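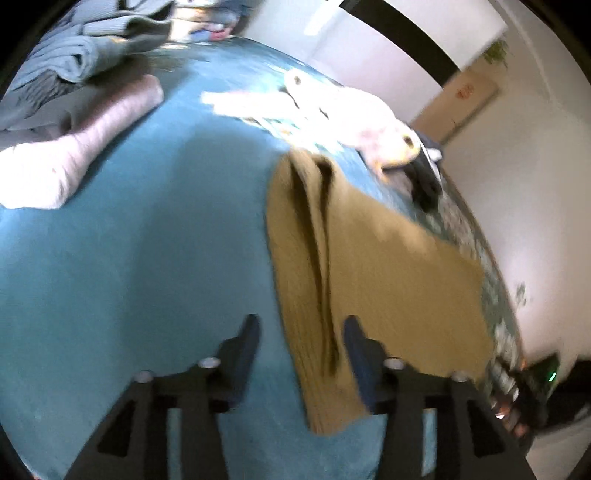
Hultham open day: your questions, answered by someone who has been before

Is it worth the trip?

If you like watching people work, yes. If you expect a machine that will do your ironing by Christmas, stay at home. The open day is on Thursday and the clothes session starts at 4. Paterson runs the building, Binent runs the demonstration, and only Binent can answer technical questions.

What will I see?

Clothes on a bed, mostly, and a black two-fingered gripper held in the hand. A person moves it, picks up a garment and puts it down again. The recordings are meant to teach a robot arm to do the same later on. How much later is a good question to put to the staff.

So the robot isn't doing it by itself?

No. The leaflet says "robot laundry", which I think is cheeky. What you get is a person with a tool.

Is a bedroom a fair test?

Fairer than a bare lab bench, I'll give them that. A soft garment pinched in the middle goes up into a peak, and its corners end up lying over whatever is next to it.

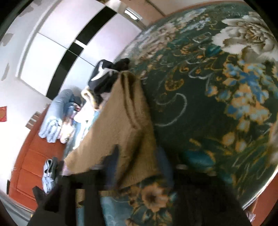 A patterned bedspread ought to make the job harder for the software as well. Lachlan Lennox, who leads the session, told me they have 3860 recordings so far. I asked how many came from homes they hadn't set up themselves and did not get a number — ask him again.

Can I have a go?

Yes, for ages 12 and up. Turns are short and the queue last time was almost 30 minutes.

Does it fold?

I have yet to see a finished fold at one of these. Picking up, yes.

What does it cost?

Entry is free. The Prundumau car park isn't, and it has 64 spaces, so take the bus.

Will my turn be recorded?

Yes, and you sign a form first. Read the second page — it covers what happens to the recording if you change your mind.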